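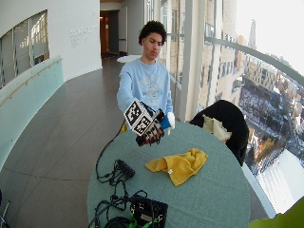 At the round table, Dotuver workshop

About Dotuver

Dotuver is a shared workshop for people who build robots and control devices in their free time. It was started by Yaryna Palamarchuk and Severyn Semeniuk, who needed a bigger table than the one in their kitchen. Today we have 23 members. Some are engineers, and some learned to solder here. 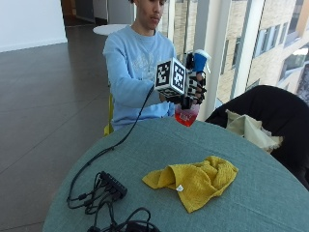

Our main project is Skernon, a glove that records how a hand moves, so that a robot hand can later learn from it. The members build it themselves, and every new version is tried with things from a normal home. A spray bottle is a good test, as the fingers must hold it upright while the marker cube stays in view. The cable still goes from the glove to a hub on the table - we want to remove it, but the wireless version is not ready.

Ivan Prokopenko writes the tracking software. Zlata Derkach takes care of the wiring and keeps the list of spare parts.

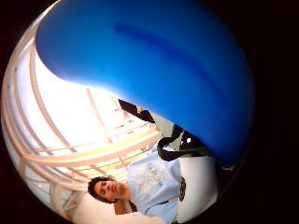 Both of them also teach our course for beginners, which has 11 places and starts again in December. You do not need to bring tools.

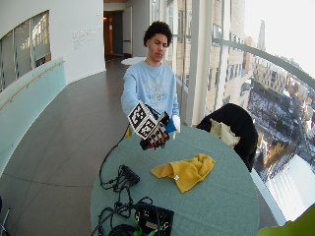
Dotuver Notes, No. 8

Our notes are printed for members and may be copied freely. To visit us or to ask for a place at the table, please write to Lukian Horobets.

Page updated 2025-10-06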